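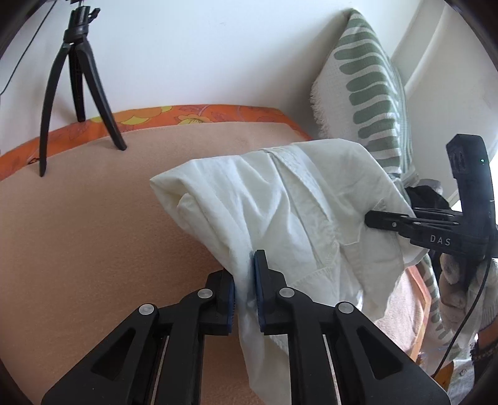
White shirt, mid-fold, lifted above the bed. Collar and placket up.

Jomar Cruzado
Feb 5, 2015

1/ Thread on folding button-front shirts on a bed. Most folding instructions assume a table. I don't have a table long enough, and I doubt most people reading this do either.

2/ The problem with a mattress is give. Press down to set a crease and the surface goes down with you, so the crease ends up wide and soft. On a hard surface you get a line. On a bed you get a suggestion of a line.

3/ Partial fix: work in tension. Hold the shirt at two points, lift it clear of the bedding, pull until the cloth between the two points is straight, then lower it. The crease is set by the pull and the mattress only has to hold it.

4/ Where to hold matters more than how hard. One hold goes near the collar. The collar and placket are the stiffest parts of the shirt – extra layers, interfacing, topstitching – so they transmit the pull without distorting. The other hold goes at the opposite end, on a fold of cloth, not on a single layer.

5/ Single layer at the hem = the hem stretches on the bias and you get a wave. Seen on every shirt I own that was line-dried by one corner.

6/ Order I use:
button the collar button and every second one below it
face down
sides in to the outer edge of the collar
sleeves down, parallel to the side
bottom third up
bottom third up again

7/ Collar button is the one people skip. Without it the collar stand spreads and the whole top of the stack leans. Five seconds.

8/ White cotton is the worst case for looks. Every wrinkle has a shadow. A check hides most of it. If you're learning, learn on the white one, then everything else is easy.

9/ A shirt that has been left bunched will usually have one rolled lump where a sleeve has gone in on itself. Find that first. Pull the sleeve out from the cuff, not from the shoulder. Folding around the lump does nothing for you.

10/ Board or no board. I had a Grustel folding board for a while, bought in August. Works as advertised on T-shirts. On dress shirts the panels are too narrow for my size (18 neck) and the sleeves have to be done by hand anyway. Gave it away.

11/ Shelf spacing, for those who asked last time. Mine is a Westerberg wardrobe, shelves adjustable. Two stacks side by side, collars alternating front and back. If all the collars face the same way the stack is higher at one end and slides.

12/ Replying to a few at once. No, I don't iron first. Dried on a hanger and folded the same day is good enough for work. For anything formal it stays on the hanger and this thread doesn't apply.

13/ Re: spray starch. Tried the Brokelar one. Creases hold better, but they hold in the drawer too, so you take out a shirt with a grid on it. Back to none.

14/ Re: tissue paper between folds. Fine for a suitcase. For a shelf you open every morning I can't see it.

15/ Re: fitted sheet under the shirt. Pull it tight before you start. A loose sheet bunches under the shirt and prints its own wrinkles into the back panel. Comforter off the bed entirely.

16/ Knits are a separate thread. They want the opposite treatment, no tension at all. Will do that one when I've got through the sweaters.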